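Striped tablecloth as a dust sheet for sorting wrapped candy — does the cloth matter?

Forum: Pantry and Dry Goods > Sorting and Storage
Thread started Wednesday

wael_erraji
Moderator note first: I merged the two older threads on this, so if your post is missing, it is in the archive.

Now the question. I sort mixed snacks into a cardboard box for the office shelf. The box arrives full of everything: hard candy, chocolate, filled wafers, small packets. I lay it all out on fabric and go through it by type. I have tried bare laminate, a towel, and a striped cloth. The striped cloth is the one I keep using. Pieces with crimped ends do not slide on it, and a shiny green wrapper is easy to find against a cream background.

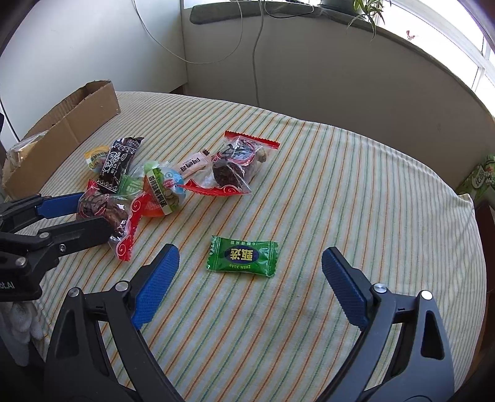
The drawback is the weave. Sugar dust gets into it and has to be shaken out after each session. Laundering at 70 degrees faded my first one in a month. Does anyone have a cloth that holds color, or should I go back to a hard surface?

doltel_dave
Hard surface, always. A tray with a lip costs less than a new cloth and wipes down in 15 seconds. Round candy rolls, yes, but it rolls into the lip and stops. Fabric is for eating off.

k_okafor
Disagree with Dave. A tray limits you to the area of the tray. My last lot was 900 grams and it did not fit on one in a single layer. Once pieces overlap you start missing things, mostly small flat packets under chocolate bars.

On the fading: 70 is too hot for printed stripes. Wash at 30, cold rinse, no softener. Softener leaves a film and the wrappers start to slip.

wael_erraji
Noted on the softener, I was using it. I will drop the temperature.

Overlap is my problem too. A large bar in the middle of the layout hides whatever is next to it. I now put bars down first, diagonally, and keep the small wrapped pieces to one side. The box stays open on the left so I can return finished items without reaching across.

cukex_lurker
What are you sorting on, a table or a bed? You mentioned a mattress in one of the merged threads.

wael_erraji
Both. The bed has a striped sheet and more room. The table is the better height.

doltel_dave
A mattress is the worst option available. It sags under your arm and everything migrates toward the dip. If you have a table, use it.

k_okafor
Depends on the mattress. Mine is firm and nothing moves. The real objection to a bed is crumbs from a split packet.

datia_m
Adding a point on order. I sort by what melts first: chocolate, then filled items, then clear packets, then hard candy. Chocolate goes back in the box last, on top, so it carries no weight. Room temperature here is 18 and I have had no bloom since I started doing it this way in May.

doltel_dave
Bloom at 18 would surprise me in any order. You are crediting the method with what the thermostat did.

datia_m
Possibly. The bars also stopped cracking, and the thermostat did not do that.

wael_erraji
I tried Datia's order with the last box, using the bed. Chocolate first is workable. The clear packets are slower, as green candy in a clear packet and green wrapped candy are easy to mix up at a glance. I would keep those two groups apart from the start.

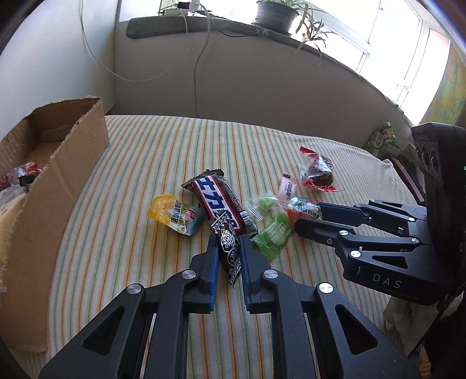 Revised procedure (wael_erraji, edited after replies)

1. Cloth flat, no folds. Washed at 30, no softener.
2. Box open at the left, flaps out of the way.
3. Bars down first, then small pieces to one side.
4. Clear packets separated from wrapped candy of the same color.
5. Chocolate back in the box last — on top.

doltel_dave
Step 1 should read "tray." Otherwise no objection.

k_okafor
Step 3: leave a hand's width between the bars and the small pieces. Mine end up underneath otherwise.

wael_erraji
Added to my own copy. The thread stays open if anyone has a source for a tightly woven cloth in a light color.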